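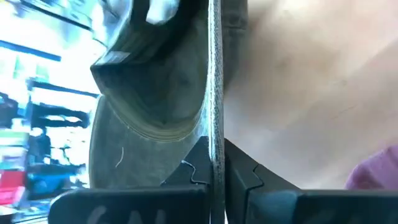
Janssen is looking for a part-time product tester and finisher for the Hudbridge workshop, start date as soon as we can get you in. We make and repair molded goods – garden fittings, cases, covers, small runs for other firms. Most of the job is looking hard at surfaces and edges, all day, and saying so when something isn't right. Dark gray-green with a raised edge running down it, speckled lighter gray along the edge and smooth beside it: if you look at a piece like that and want to know why the two don't match, keep reading. If you'd rather not, no hard feelings.

Hours: mornings mostly, 8 to 1, four days a week. Some afternoons in December when the orders pile up. We'll tell you ahead of time, usually.

Where: the old Nututgate building, second floor, side entrance. Parking out back but it fills up early. Bus stops across the street. The elevator works for freight and people, just slow.

What you'd be doing:
Checking parts as they come off the bench. Trimming, sanding, wiping down. Filling out the check sheet (paper, sorry, we're moving to Standum next year and everybody is counting the days). Packing finished orders. Sweeping your own area. Calling a customer once in a while to ask what color they really meant.

Last year we shipped a bit over 3,000 parts and 187 came back. Too many. Mostly rough edges, scuffs and wrong shade. That number is why this job exists, so you would have a real say in how we check things. Right now every bench does it a little different and it shows.

What we need from you:
Good close-up eyesight, glasses fine. Steady hands. OK standing for a couple hours at a stretch. Able to lift a full crate, they weigh up to 62 pounds – two people on the heavy ones, always. Able to write a note someone else can read. Has to be on time, the morning bench can't start without the checker.

Nice to have but we can teach it: sanding by grit, using calipers, color matching under the lamp. Some German helps with two of our suppliers but it is not required.

What you get:
Hourly pay, every two weeks. We talk rate at the first meeting and yes, it goes up after the trial period. Paid holidays. Gloves, apron and safety glases supplied. Boots are on you, we pay back half. Coffee is free and pretty bad.

Trial period is 8 weeks. You work next to Sieglinde Fröhlich for the first two, then on your own with her one bench over. She has done this job on and off for years and is cutting back to the office side, so ask her everything while you can.

How to apply: short note, a few lines on work you've done with your hands, paid or not. Resume if you have one. No cover letter please, we dont read them. Drop it in the box at the side entrance or hand it to Sieglinde at the front desk any morning before noon.

Notes in by 26th September. We'll call everybody, also the ones we don't hire. First meeting takes half an hour and there's a short hands-on part – we give you a tray of parts, you sort good from bad and tell us why. Bring your reading glasses if you use them.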